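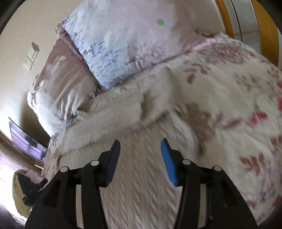 How long does it take to show a robot a new household task? At Rivon, a small firm working out of two rooms in Porkham, the usual answer is 500 demonstrations, done by people over 11 working days.

The firm's head of training asked not to be named, as the work is done under contract for a larger customer. She has been there from the start, when all the teaching was done by remote control. An operator sat at a desk with two levers and watched the arm on a monitor.

"It was slow," she said. "Folding a towel took me nine minutes by remote. I can do it with my own hands without thinking. You end up teaching the robot your own hesitation."

Most of the bedroom work has since moved to hand-held grippers. The person holds the tool, carries out the job at a normal pace, and the camera on the tool records what the fingers do. Making a bed was one of the first jobs to be switched over. A blanket has to be turned down, pillows have to be moved and put back, and cloth never lies the same way twice.

"Bedding is harder than cups," she said. "A cup is where you left it. With a blanket you pull one corner and the other side goes somewhere else."

She tells new starters to open the gripper fully before they go near the cloth, and to come in from above. Many people want to scoop. The arm the firm uses, bought second-hand from Prosametti, cannot scoop well, so a scooped demonstration is thrown out.

Speed is the other common fault. If the tool is swung about, the pictures blur and the software loses track of where the hand is. She asks people to move as if they were carrying a full mug of tea.

Remote control has not gone away. Rivon still uses it for anything near a hob, and for corrections. When the robot gets stuck, an operator takes over, frees it and hands it back. Those short rescues are saved and added to the next round of training. "I would not give those up," she said. "They show it the way out of a mess."

The work is paid by the hour. A session lasts three hours with a break, and most people find that their wrist tires before their patience does. A lighter tool is on order from Escobedo and is due in December.

Asked whether the robot can now make a bed, she said it can turn down a blanket on most tries. Pillows are next on the list.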